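**Ansel Achterberg** - thread

1/ Posting this so the other shops running the same cell can check theirs. We had a fault on the block-sorting table in Undville. No one was hurt. It could have gone the other way, so I'm writing it up.

2/ The task is simple. Pick a plastic shape off the pale wooden board, carry it, set it down in the group near the far edge. Repeat. We'd done 419 cycles on that program without a stop.

3/ On cycle 420 the arm came down 11 mm too low. It pressed the gripper into the board and kept pushing. The force limit should have tripped straight away. It didn't.

4/ I hit the e-stop. The arm held where it was, brakes on, fingers still against the wood. Took us 40 minutes to get it backed off safely, mostly because we wanted the logs out before we cut the power.

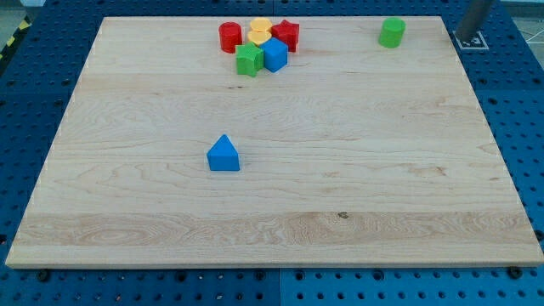 Undville, March 15, 2019

5/ The board sits on the blue pegboard, apparently clamped by two fasteners just below the front edge. There's a marker tag on the pegboard past the far right corner. The program reads that tag to work out where the table is, and everything else gets measured from it.

6/ Cause number one: the tag had been moved. Someone wiped down the table in February, the tag came off and it was stuck back on by eye. The camera check passed because the tag was still in view. It never asked whether the tag was in the right spot.

7/ That alone gave us a small tilt error. Close to the tag you'd never notice. Out in the open part of the board, where the blue triangle sits, it adds up. Then the height correction took the bad reading and made it worse.

8/ Cause number two is the one that bothers me. The force limit on our Pekadix controller was set to 56 newtons in the config file, but the file hadn't loaded after the last restart. It was running on a default well above that. No warning on the screen.

9/ Valtstead had the same thing happen with their config a while back and fixed it on site. I only heard about it when I rang them. Would have been good to know sooner - same goes for us, hence this thread.

10/ What we've changed:

- Tag is screwed to a plate now, no adhesive
- Program touches off on the board at low speed before the first pick
- Controller won't go to run mode unless the loaded force limit matches the file
- Whoever restarts it reads the limit off the pendant and signs for it

11/ Also moved the operator's mark on the floor back a step. The hazard tape on the table edge tells you where not to lean. It doesn't do much if you're reaching over to straighten a block.

12/ Damage: one bent finger pad and a dent in the board. Thibodeaux is sending a new pad. We'll sand the dent.

13/ If you've got this setup, restart the controller and look at the force limit before you run anything. If it's not the number in your file, leave it off and message me.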